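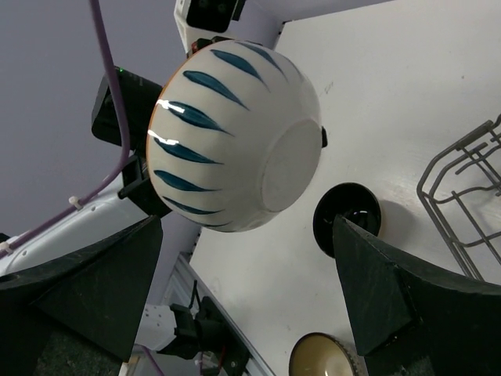
Curious Kitchen > Things Grown-Ups Say

Does a bowl really need to dry upside down?

Somebody has probably told you, "Put it in the rack upside down!" Grown-ups say this as if it were a law. Is it? Let's be suspicious for a minute and check.

Start with what water does. Water runs downhill. Leave a wet bowl sitting the right way up and the drops slide down the inside and meet at the bottom. Now you have a puddle, and a puddle is slow to dry. Turn the bowl over and the same drops slide to the rim and fall off. So far the grown-ups are winning.

But wait. Try putting a wet bowl upside down, flat on a smooth counter. Come back later and lift it. It may still be damp in there! The water ran down all right, but then it was stuck, and the damp air inside couldn't get out. Upside down is only half of the trick. The other half is the gap underneath.

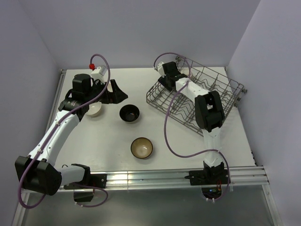 That is the job of a wire rack. Wires are thin, so they touch the bowl in only a few small places. Air can sneak in between them and carry the water away as vapor, a gas you can't see. This is called evaporation.

Some ads say a fancy rack will dry your dishes "like magic." I don't believe it. The Sorkden rack in my kitchen came with a promise like that on the box, and it dries bowls the way my old one did.

Leaning helps too. A tilted bowl lets air in on one side, and the drops all head for the lowest part of the rim.

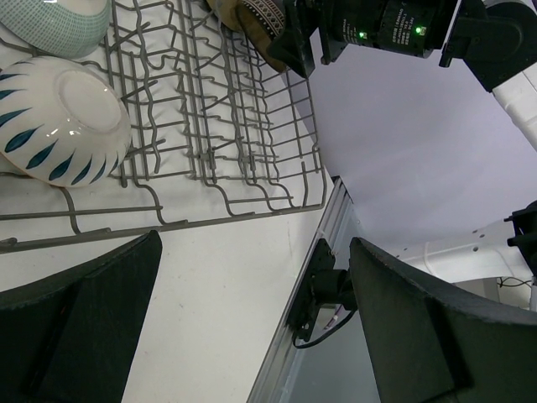
Bowls upside down in a wire dish rack.

There is one more puddle to look for. Turn a bowl over and you'll often find a raised circle on the bottom, called a foot ring. It keeps the bowl steady on the table. When the bowl is upside down, the ring is on top, and it can hold water like a tiny pond. Then someone picks up the "dry" bowl and gets a wet sleeve.

Don't take my word for any of this. Ask if you can use 2 bowls that match. Rinse both, stand one up and turn the other over on a rack, and wait 20 minutes. Feel inside with a dry finger. Still not sure? Wait until 40 minutes have gone by and feel again. If your answer is different from mine, look at how your bowls were sitting and try it another way.

Filed under: Kitchen Science, Water, Try It Yourself
2 comments | 40 shares
© Drelano Kids | Contact us | Back to top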